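Reuse of Student Furniture at Spring Move-Out in Gronow
Project report, Consumer and Community Studies, Sonden College

Summary

Students in Gronow throw out a lot of furniture when their leases end, and many of the same kinds of items are bought new by other students a few weeks later. This project looked at what students do with furniture they no longer want, what stops them from passing it on, and what a used furniture store will and won't take. The main finding is that timing matters more than condition. Most of the people who threw something away said it was still usable. 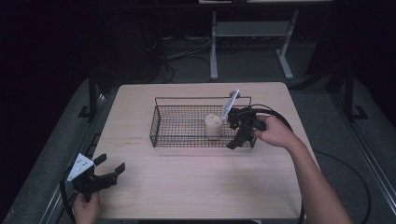
Su-chen Yen
Second year, Sonden College
Submitted Tue 9 March

1. Background

Leases in the blocks north of campus nearly all end on the same day. New leases start the next morning. In between, tenants have to clean, hand in keys, and move everything they own, often without a car. The city picks up large items from the curb by appointment only, and the appointments in the last week of a lease go quickly. Items left out without an appointment are charged to the landlord, who usually takes the fee out of the deposit.

There are two main ways to pass furniture on. Zastar is a listings board that most students already use for rides and textbooks. Claneo is a used furniture store on the south side of town. It takes donations at the back door and sells to anyone. A few students also give things directly to the next tenant, but this depends on the landlord allowing it.

2. Method

I used a short survey, a review of listings, and an interview at Claneo. The survey went out by email through four class lists and was open for two weeks. I received 184 usable responses. People who had never rented off campus were left out.

For the listings review, I read every furniture post on Zastar from the previous move-out month and noted the item, the price, how long the post stayed up, and whether it was marked as taken. There were 2,171 posts after I removed duplicates. A post marked as taken does not prove that the item found a new home, so I treat this as a weak measure.

The interview was with the store's donations manager. I took notes by hand and sent them back to be checked before I used them.

3. Survey results

Desks, bookshelves, and bed frames were the items people most often wanted to get rid of. Mattresses came up often too, but neither Claneo nor most buyers on Zastar will take them, so I do not discuss them further.

The most common reason for throwing furniture away was running out of time. The second was not being able to move the item. Damage came a long way behind. Several people wrote that they had listed something on Zastar, agreed on a pickup, and then the buyer did not come. One wrote, "I waited on the porch for two evenings and then I had to turn in my keys."

People who had given furniture away successfully had mostly started at least three weeks before the end of the lease. They also tended to ask for no money. Free items were marked as taken faster than items priced at even a few dollars.
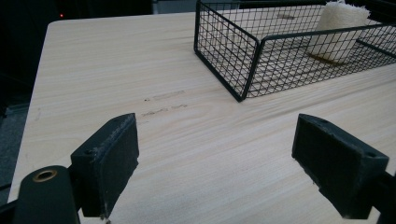
Tables were the hardest group to sort. A table can be a desk, a dining table, or a stand for a microwave, and people use the same word for all of them. Claneo checks three things on a table: whether it stands level, whether the legs come off, and what shape the edges and corners are in. Corners get hit in stairwells, and square ones take the worst of it. A rounded corner on a light wooden top would go in the manager's preferred group. She also said that pale wood is easier to sell to students than dark wood, whatever the style of the legs. I did not find the same thing on Zastar, but most posts there did not mention color at all.

4. What the store can take

Claneo has room for 40 large items on the floor and a small storage area behind it. In a normal week this is enough. At the end of the lease year, the storage area fills in a day or two and the store starts turning people away. The manager said that some of them leave the furniture in the parking lot anyway, and the store then pays to have it hauled off.

The store has a van but only one paid driver. Home pickups cost $18 and must be booked by phone. Only a handful of survey respondents knew that pickups were offered.

5. Limits of the study

The survey reached people who read their class email, and they may be more organized than average. I did not speak to any landlords. I wrote to two of the larger ones and got no answer. The listings cover one month of one year.

6. Recommendations

The college should send a reminder about furniture a month before the common lease date, with the Claneo pickup number in it. The current email goes out in the final week and only covers trash rules.

A temporary storage space for two weeks would help more than any other single change. The old bus garage on the east side of campus is empty during that period, but I was not able to find out who approves its use.

Zastar could add a "must go by" date to its furniture posts. I sent this suggestion through the contact form in March and have not heard back.

Appendix A: Survey questions
Appendix B: Listing categories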